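Oststead Table Words

A word list for everything that happens between setting the table and wiping it down. It began as a page of notes for our supper club and grew, and I'm so happy with where it is now!

What's in it

Over 300 entries, sorted into 11 groups: cloths, baskets, bowls, things you eat with, things you pour from, and so on. Each entry has the everyday word, any local words we've heard for it, and a short sample sentence. The Urach group is the one I love most -- they have 9 ways to say that a tablecloth needs straightening, and every one of them is a little bit rude.

File layout

words.csv -- the list itself, one entry per line
groups.csv -- group names and their order
sources.txt -- where each local word was heard

Columns in words.csv are id, word, local, place, group, sentence. Empty cells mean we don't have anything yet, so please send us something.

Places covered

Oststead, Urach and Vonness. Vonness is still thin, with just 21 entries, nearly all of them to do with soup.

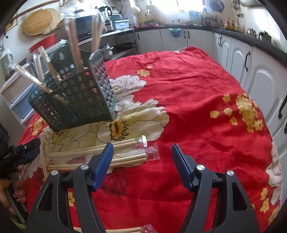
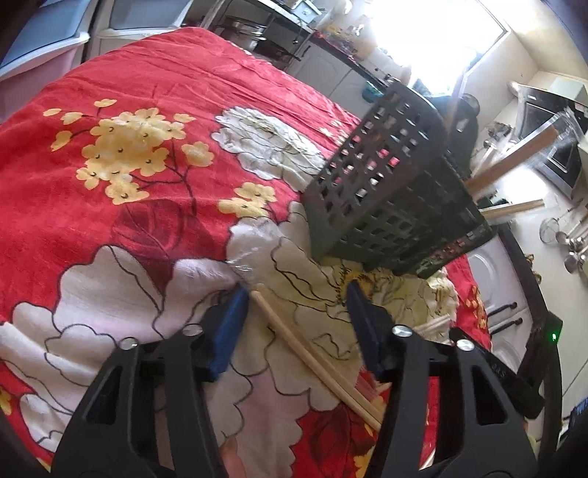
Red floral cloth, both times.

Known problems

Some plurals are missing. "Basket" and "hamper" share an id, which will be fixed in the July update. Spellings follow the Liyanage word book wherever it has the word, and our best guess where it doesn't.

Using it

Take it, print it, turn it into a quiz for the kids! A mention of Oststead Table Words is plenty. New words go at the bottom of words.csv, with a line in sources.txt to match.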